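Zadura > Guides > Open Day > Towel Demo

2 min read
Print | E-mail

4. Running the towel demo

Updated Mon 26 August for the Padow open day. Replaces the June sheet, which had the visitors doing the clapping at step two.

1. Drop the towel on the felt toward the arm's side. Don't arrange it. Visitors notice.

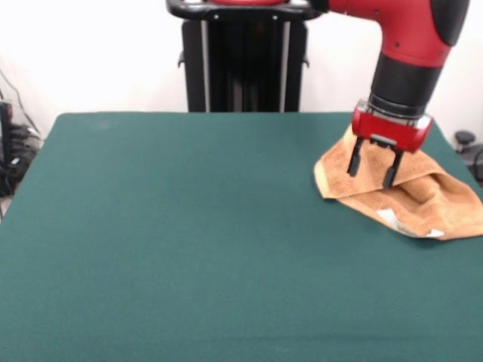
2. Load the Prins routine and press Start once. A second press queues a second run, and you will be explaining that one to the next group.

3. Keep talking while it works. Allow three minutes per group of no more than 33. 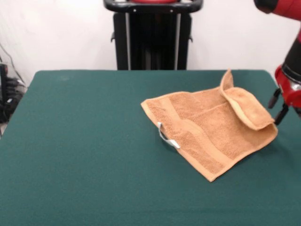 Note: "Can it do fitted sheets?" will be asked. The answer is no.

4. If the towel ends up fairly flat, let people look before you reset. 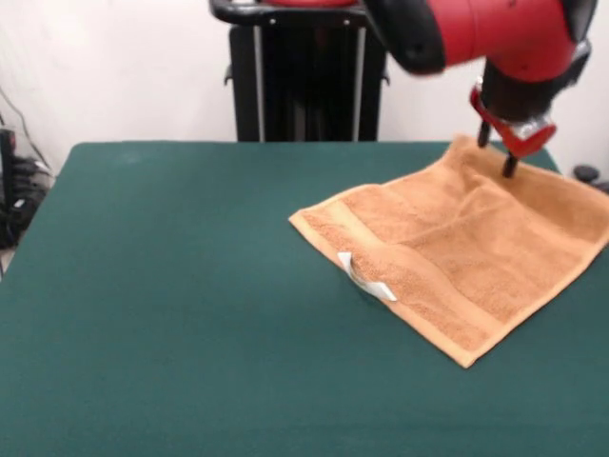 5. To reset, press Hold, wait for the arm to stop, then mess up the towel by hand.

CAUTION: Children reach for towels. Keep them behind the Kunmont rope.

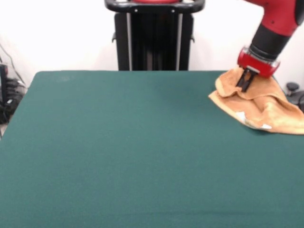 Questions about grip come up at every session. Wait until the two fingers have closed on a fold and point to the raised flap, then give the short answer from section 2.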